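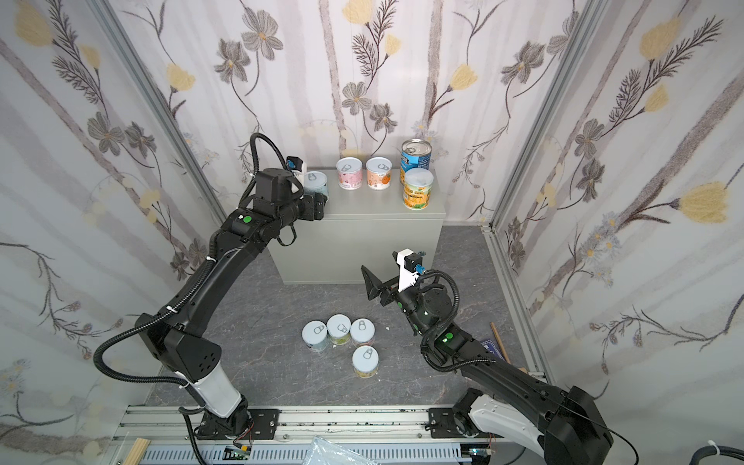 Teaching Two Arms to Stock a Cabinet: Final Project Report

Team: Banafsheh Asadi, Gordon Ouellet, Mio Nakajima
Advisor: Leonora Lacson

1. What we set out to do

Our proposal, written in a burst of confidence last fall, promised a pair of robot arms that would put away groceries after being shown how by a person. By May this had shrunk to cans, a cabinet, and nine words of Leonora's feedback, of which the kindest was "scope."

The final question was narrower and we think better. If a person drives two arms by remote control and we record everything, how much does it matter who the person is? Most of the reading we did treats demonstrations as if they fall out of the sky. Ours came from three undergraduates with different sleep schedules, and it showed.

2. Setup

Both arms are bolted to one aluminum rail and face a gray cabinet at the back of the enclosure. Each wrist has its own small camera, and another camera watches the whole workspace. The walls are covered in floral wallpaper. The arms are driven from a pair of hand-held leader arms on the next bench: you move the leader, and the follower copies you, including your mistakes.

The software side is a recorder we named Baluyot, which saves joint positions and camera views together, and a small training script named Flaren. Mio named both and has declined to explain.

The cans are short ones with pull tabs, for the most part. We picked cans because they don't squash and they all have the same basic shape. What we had not considered is that a round thing in a two-finger gripper gives you very little room for being slightly off. If one finger arrives early, the can scoots away, and then you are chasing it around the floor in front of your advisor.

3. Collecting demonstrations

We recorded 291 demonstrations and kept 102 of them. The rest were thrown out for the following reasons, in no order we are proud of: the operator dropped a can, the operator knocked over a different can, the operator forgot to press record, or the operator pressed record and then went to get coffee.

Each task began with the cans in a new arrangement. We started with them spread out, which is easy and teaches the robot almost nothing about real shelves. Later we bunched them up. A tight bunch changes the job completely, as the fingers have to go down between neighbors without tipping them, and the operator usually can't tell from the bench whether there is enough of a gap. Gordon's fix was to watch only the wrist camera view during the last part of the reach. It felt wrong for an hour and then he stopped dropping things.

The cabinet was its own problem. It has a small round latch near the right front corner, and 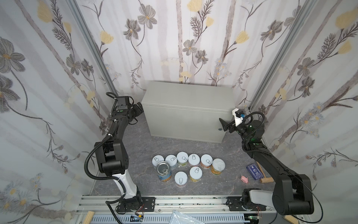 we had assigned it to the right arm on the theory that this was obvious. In practice the right arm has to come in at an awkward angle, and the person driving it tends to lift an elbow, then a shoulder, and finally stand on tiptoe. The robot does not need any of this. We have video of Banafsheh doing it and have agreed not to include it.

Using both arms at once took the most practice. Our early recordings look like two people who have never met. One arm does its job while the other waits politely, then they swap. We decided to leave some of these in, partly to see what the model would learn from them and partly because we were running out of semester.

4. What the model learned

It learned the waiting. Trained on the full kept set, the model would finish a move with one arm and then pause, for no reason except that we had. When we took out the 21 slowest demonstrations and trained again, the pauses got shorter, but the grasps got a bit sloppier. The slow demonstrations were also the careful ones.

We also trained three versions on one operator each. Mio's version was the smoothest on spread-out cans. Gordon's was better on bunches. Banafsheh's went for the top of the cabinet with real conviction and was the only one that ever recovered from a bad first grasp, which we put down to her having supplied so many examples of bad first grasps. We mean this as praise – the recordings where she fumbled and fixed it were among the most useful we had.

5. Problems

Maribeth Gatchalian in the Idbridge lab lent us a spare leader arm after ours developed a sticky joint. Before the swap, every recording by the left-hand operator has a tiny hitch in it. The model copied the hitch.

We should have written down what counts as a good demonstration before we started. We each had a private rule, and they did not agree.

6. If we did it again

Fewer demonstrations, chosen with more care, and more of them starting from a mess. We would also keep the fumbles that end well and label them. The recordings and our notes are on the Drestberg shared drive, in a folder called "final," next to the one called "final2," which is the right one.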